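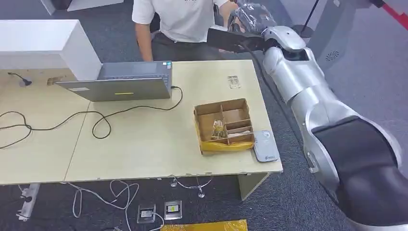 Lohnt sich der Tag der offenen Tür in der Teemanufaktur Zundholm auch, wenn man sonst nur Beuteltee trinkt?

Gerade dann! Man bekommt Blatt für Blatt gezeigt, was im Beutel normalerweise verschwindet, und wer nach der Verkostung noch immer lieber zum Beutel greift, hat zumindest einen sehr schönen Nachmittag gehabt.

Ich war im April zum ersten Mal dort und bin immer noch ganz erfüllt davon. Zundholm liegt ein gutes Stück hinter dem letzten Ort, den man vom Namen her kennt, und der Bus hält an einer Kreuzung mit Kastanien, von der aus man noch den Feldweg entlang muss. Man riecht die Manufaktur, bevor man sie sieht. Bei mir war es Bergamotte, mit etwas Rauchigem darunter, und ich bin den Rest des Weges deutlich schneller gegangen.

Los ging es im Lager. Dort stehen die großen Papiersäcke auf Paletten, jeder mit Erntezeit und Herkunft beschriftet, und man darf an fast allem schnuppern. Besonders angetan hatte es mir ein Oolong, der trocken nach geröstetem Getreide riecht und nach dem Aufgießen plötzlich nach Pfirsich. Wie das geht, wurde uns ausführlich erklärt (Oxidation, Röstgrad, Rollung der Blätter), und ich habe ungefähr die Hälfte behalten. Unter der Nummer 3577 läuft übrigens die Hausmischung, die seit der Gründung unverändert geblieben ist. Die Nummer stammt aus dem allerersten Rezeptbuch und steht bis heute so auf der Dose, ohne Namen, ohne Schnörkel. Ich finde das großartig.

Danach kam die Mischhalle. Die Trommel, liebevoll Pichon genannt, dreht sich so langsam, dass man zuerst meint, sie stünde still. Das muss so sein, damit die Blätter nicht brechen, und wenn Blüten oder Schalen dazukommen, wird noch einmal gedrosselt. Neben der Halle liegt der Aromaraum, den man nur in kleinen Gruppen betritt. Nach zwei Minuten riecht man darin nichts mehr, weil die Nase aufgibt! Draußen an der Luft ging es dann wieder, und die nächste Gruppe kam uns mit genau denselben verdutzten Gesichtern entgegen.

Der Höhepunkt war für mich die Verkostung. Wir waren 12 Leute und bekamen die Schalen in der Reihenfolge von hell nach dunkel. Geschlürft wird laut, das gehört dazu, und am Anfang ist es allen ein bisschen peinlich. Beim dritten Tee hat sich das erledigt. Zuerst gab es einen weißen Tee, der mir fast zu leise war, dann zwei grüne, von denen der gedämpfte nach Spinat und Meer schmeckte (ich mochte ihn sehr, mein Nachbar zur Linken gar nicht). Danach der Oolong vom Vormittag, endlich in der Schale, und zum Schluss ein kräftiger Schwarztee aus Assam, in den man ausdrücklich Milch geben durfte. Zwischendurch wurde trockenes Weißbrot gereicht und viel Wasser getrunken.

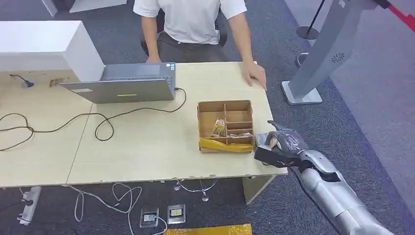 Am hellen Holztisch, Nachmittag in Zundholm.

Viel gelernt habe ich über das Wasser. Ich hatte zu Hause jahrelang alles mit sprudelnd kochendem Wasser übergossen und mich gewundert, warum grüner Tee bei mir immer bitter wird. In Zundholm wird er deutlich kühler aufgegossen und zieht kürzer, dafür kommt mehr Blatt in die Kanne. Derselbe Tee wurde uns einmal richtig und einmal absichtlich falsch zubereitet, und der Unterschied war so groß, dass ich es für zwei Sorten gehalten hätte. Auch hartes und weiches Wasser haben wir nebeneinander probiert. Beim harten bildete sich auf dem Schwarztee diese schillernde Haut, die ich von daheim nur zu gut kenne.

Im Hof gab es dazu das Festeo, das kleine Hoffest der Manufaktur, mit Scones, Quarkkuchen und einem Eistee aus Hibiskus und Minze, für den ich mich zweimal angestellt habe. Gesessen wird auf Bierbänken unter dem Vordach. Als es kurz regnete, rückten alle zusammen, und ich kam mit einem Paar ins Gespräch, das jedes Jahr kommt und sich nur eine einzige Dose mitnimmt, jedes Mal eine andere Sorte.

Der Laden ist klein und war am Nachmittag ziemlich voll. Wer etwas Bestimmtes sucht, geht am besten gleich nach der Ankunft hinein. Ich habe die 3577 gekauft, dazu den Oolong und eine Probe vom Trisness, einem Kräutertee mit Zitronenverbene und Fenchel, der mir abends inzwischen fast der liebste ist. Der gedämpfte Grüne war leider schon ausverkauft.

Noch etwas Praktisches: Der Eintritt ist frei, für die Verkostung trägt man sich am Eingang in eine Liste ein. Feste Schuhe sind wegen des Feldwegs eine gute Idee, Parfum lässt man lieber weg. Der letzte Bus zurück fährt kurz vor 20 Uhr ab der Kreuzung mit den Kastanien.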